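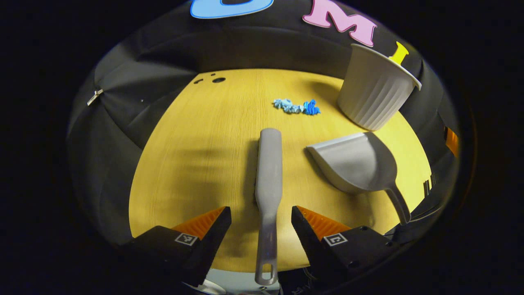 Radwa Lamrani wrote to me that a person who cleans their own house has no business complaining about it, because at least they get to choose when. Fair enough. But I want to complain anyway, and not about the cleaning. About the word "quick."

Quick clean. Quick tidy. Just give it a quick once over before they get here. I grew up hearing it and I say it myself, to my own kids, and it is a lie every time. There is no quick. A bathroom takes what it takes. You can do it badly in 9 minutes, sure. Then you do it again properly on the weekend and now it took longer than if you'd left it alone.

My real gripe is with how we've come to talk about housework, like it's a leak in the day. Something to be plugged. Every magazine has the article. Fifteen hacks. Vinegar in the this, baking soda down the that. All of it aimed at making the work vanish so we can get on to our real lives, which as far as I can tell means sitting down with a phone.

I don't buy it. Scrubbing the grout IS my real life, at least on the morning I'm doing it. It's my grout.

Radwa's answer to that (we went back and forth, she types faster than me) was that I'm romanticizing. That her mother cleaned offices for years and never once found it soothing. And she's right and I took out a whole paragraph here that was pretty dumb about peace of mind. Paid cleaning is a job, it should pay like one, and it mostly doesn't. When I lived in Curkska the building charged us 400 a month in fees and the woman who did all the stairs got switched to fewer hours in August without anyone asking the tenants. We would of said no. I think we would have. I'd like to think it.

So two seperate things. One, people who clean for a living are underpaid, and the "it's just a quick job" talk is a big part of how that happens. If it's quick it's easy, if it's easy it's cheap. You hear a landlord say it and you can watch the number going down. Same stairs, same dirt.

Two, at home, the same talk makes us bad at it and mad about it. My neighbor Kwok-wai Tu does his kitchen floor on his knees with a bucket. Takes him most of an hour. I used to think he was nuts. He has a radio going. Meanwhile I'm the one storming around with a wet cloth, late for something, angry at a sink.

Tried it his way since winter. Slower, one room, do it all the way. Corners. Behind the toilet, which, wow. I won't claim it's fun. But I quit feeling robbed, and the room stays decent longer, and my son, who is 9 and notices nothing, asked if he could do the tub. He did an awful job. I left it.

What I'd like is pretty small. Stop saying quick. Say "clean the bathroom" and leave the hour open for it. If you hire somebody, pay for the time the work needs, and if you don't know how long it needs, do it yourself once and look at the clock. And stop putting it on kids as a punishment, that's a whole other column, Radwa agrees with me on that one at least.

She still thinks I should get a dishwasher. No.

We use cookies to remember your settings. By continuing to read you accept this. Manage preferences

Contact | © 2022 | Back to top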